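The simulated kitchen is very clean

Posted 2018-06-04

Every few months a member of our shared workshop announces that we are going to build a kitchen robot. I have been through three of these announcements now. The current one is called Bitano, it has used up 42 evenings by the sign-in sheet, and I was asked to write something encouraging for the workshop page. I will do what I can.

The plan is simple to say out loud. A secondhand arm goes on a bench, a two-finger gripper goes on the arm, and a program tells both of them how to deal with fruit and a knife. The arm has been paid for. It cost us $1,527 with shipping, and it sits in a crate under the laser cutter because the bench it needs has not been built. In the meantime all the work takes place in a simulator.

I have nothing against simulators. You can drive an arm straight through a wall and the repair bill is zero. Lerato Khumalo, who wrote most of our control code, ran the thing 800 times over the winter and learned a good deal about joint limits that would have cost us a motor each to learn on the bench. I grant her all of that, and I told her so in December.

My trouble is with what happens to people's heads after a few months of looking at renders. The kitchen on the screen starts to count as a kitchen. People talk about "the counter" as if you could put a coffee down on it. At the last meeting I asked how we would mount the arm on our own bench, with its wobble and its drill holes, and I was shown another run.

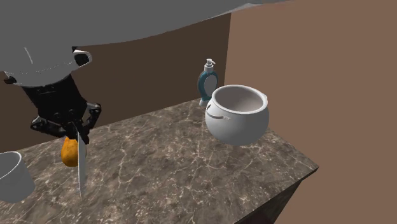 Bitano in the simulator: knife in the gripper, orange fruit beside the blade, clear marble most of the way to the pot.

Look at how much room there is. I have never in my life had that much open counter between the thing I was cutting and the next thing I could knock over. In my kitchen there would be mail on it, and a phone charger, and the lid of something. The light is even from one side to the other. Anybody who has tried to get a cheap camera to find a knife blade under a kitchen window at four in the afternoon will know what that is worth.

Then there is the knife itself. It hangs point down with the fingers closed over the handle, and in software that is a solved matter: the fingers close, the contact is good, the knife stays put. A real handle is tapered and slick. It turns in the grip the moment the edge meets something firm. We own a gripper, and I have tried it on the handle of a paint scraper, with no cutting at all, only pushing down on a block of foam. It slipped 18 times before I stopped writing it down and went home.

And the fruit. The orange thing up by the fingers looks to me like a mango, or maybe a pear, and I could not get a firm answer out of the group as to which it was meant to be. You may think that is a petty question. Try holding one of each. A ripe mango has skin that slides and a big flat stone in the middle, and a pear will bruise if you look at it hard. If the program does not care which one it has, then the program is moving a colored lump, and I would like us to say so when we show it to visitors.

The answer I get is that all of this comes later. First the motion, then the materials. I have heard that before. The Halilora project, two builds ago, had lovely motion. It was supposed to fold dish towels, and it folded them very nicely on a monitor until the grant from the tool library ran out. The towels we bought for it are the ones hanging by the sink, and they are good towels.

I have a proposal, and it is duller than a render. Build the bench. Use the steel legs left over from the Rirkberg shelving and bolt them to the floor. Take the arm out of its crate and have it pick up a wooden spoon, one spoon, from a counter with some junk on it, and put it down again. Do that until it is boring. Leave knives out of it until we have a cage and a stop button that somebody other than Lerato knows how to reach.

If the spoon goes well I will buy the mangoes myself. I would also like the space under the laser cutter back before the summer classes start, so if you can lift one end of a crate, my name is on the sheet by the door and there is room to put yours under it.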